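3. Data Collection

Demonstrations were recorded with two hand-held grippers, one in each of the operator's hands. No robot arm moves during this phase. The operator performs the task directly, and the Drostora logger stores the gripper poses, the jaw openings and the head camera video on a common clock.

The task is table setting. Cutlery has to be moved between a wire-mesh caddy and a place setting made up of a plate on a striped mat. We chose it for the thin dark parts, which our earlier block-stacking policy handled badly. Each episode was limited to 15 seconds – longer attempts were discarded and repeated.

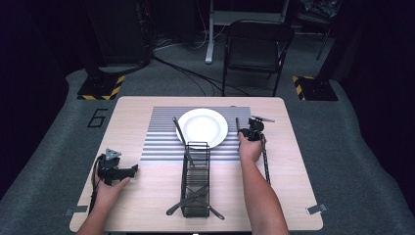
Photo: Vaneo project group, December 2024

The caddy is the hardest object for the vision encoder. Its bars are thin and dark, and a dark knife or fork against them gives little contrast. Start positions of the caddy and plate were therefore changed after every episode, while the mat stayed at the back of the table.

We recorded 300 episodes. Of these, 47 were removed during review, mostly for lost tracking on one gripper or a cable pulled tight at the end of a reach. The original plan called for 800, but labeling in Risudex took longer than expected and recording stopped early.

3.1 Labeling

Each remaining episode was split into reach, grasp, transfer and release. Segment borders were set by hand from the jaw opening signal – the video was used only where the signal was unclear.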